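About Menon

Quick version. We're a small robot learning shop in Zindham, seven people, one long room over a tile store. We work on two-armed robots and how to teach them household chores in simulation before they go anywhere near a real kitchen or desk. Longer version underneath, for whoever has time.

Last edit 2026-06-11. Needs another pass. Will get one.

What we do

Mostly one thing. It's a training method called Bernlow, and most of our week goes into it one way or another.

The usual recipe: a person drives the simulated robot through a chore, a lot of times, and a policy learns to copy them. Works ok. Trouble is people are messy drivers. They overshoot, wait, back off, go for the handle with the wrong arm and switch. The policy copies all of that too, hesitations included, and you get a robot that dithers in front of a drawer for no reason.

Bernlow scores each short stretch of a demo by how well the policy can already predict where the arms end up at the end of it. Stretches that wander and come back to where they began get a low weight. Stretches that commit get a high one. Nothing is thrown out, just turned down. Then retrain, rescore, retrain again. Two rounds is usually plenty, a third one tends to make things worse and we don't fully know why yet.

No extra labels. No reward function to hand tune. It does cost more compute then plain imitation, so if your demos are already clean, skip it.

Where it stands

Current test set is 24 simulated rooms, furniture moved around, lamps and books and clutter in different spots, the robot parked in a different place every run. Chores are things like open a drawer, hand an object from one gripper to the other, pick up what's on the floor and put it on a desk.

With 40 demos per chore, the Bernlow-weighted policy does as well as the plain one does with almost double that. That's our headline number and we're happy with it. Drawers improved most. Handovers a good bit. Floor pickups hardly moved at all, and anything long and thin is still bad. Brushes, sticks, spoons. Fingers close, object spins, run over. Working on it.

On hardware we have early runs only. Eight chores tried, the easy ones carry over, the rest are shaky. We'll post numbers when we'd stand behind them. Please don't quote the talk slides, they're old.

How we got here

Radu Ardeleanu started the group after a few years on warehouse arms. Got tired of boxes. The first plan was to build a better gripper and that ate most of a year, it's in a cupboard now. The learning side was supposed to be a side job to keep the gripper busy.

Syahrul Lumenta joined to write the simulator, which became Mammont. It's what we render and train in. Rooms are put together from parts, physics is tuned for contact (drawers, lids, hinges) and it runs fast enough on one machine to be useful overnight. Views come from the robot itself, same as the policy gets. Syahrul also found the thing that turned into Bernlow, while hunting for a bug in the demo player. The player was fine. The demos had long dead loops in them, lots of reaching out and pulling back, and cutting one by hand made the policy better. Then somebody asked if the weights could be learned. So that was a summer.

How we work

Small runs first. If a change doesn't show up in two or three rooms we don't launch the full set.

Everyone drives. That includes Radu, who is slow and very smooth, and whose demos hardly change when you rescore them. Everybody else's do. Collecting data yourself is the fastest way to see why a policy does what it does, and new people spend their first two weeks on it. A bit dull by day four. Sorry.

We write failures up. There's a page for it inside the group and it's longer than the results page. Some of it will go public with the next release, the depth-only experiments for sure, and the attempt to score both arms separately. That one sounded right and wasn't. Score the left arm alone while it's holding something steady for the right and it looks like it's doing nothing, so holding got turned down and the policy started dropping things mid handover. Now both arms get scored together.

What's open

Weighting code for Bernlow, yes. Demo format and the player, yes. Mammont itself, partly. The room builder is out, the contact tuning isn't ready and the docs are thin. Expect to read source. If something breaks, send the room seed and the log, without the seed we can't do much.

Working with us

We take on a couple of visiting students at a time, usually for a term. You should be ok with Python and patient with physics engines. Robotics background is nice, we've had people come from animation and from geology and they did fine. Send a short note about something you built or broke. No cover letter needed, we realy don't read them.

Companies: we do short joint projects if the chore is interesting and we can publish the method. No exclusives.

Right now most of the group is on desk and drawer chores, both arms, objects at desk height and on the floor, with the new scoring window switched on.
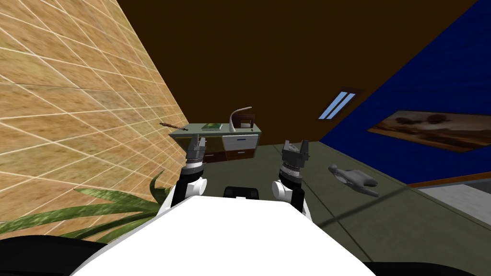
The window is shorter than the one in the released code, so numbers from the two won't match. Update to the repo coming in June, if the tests pass.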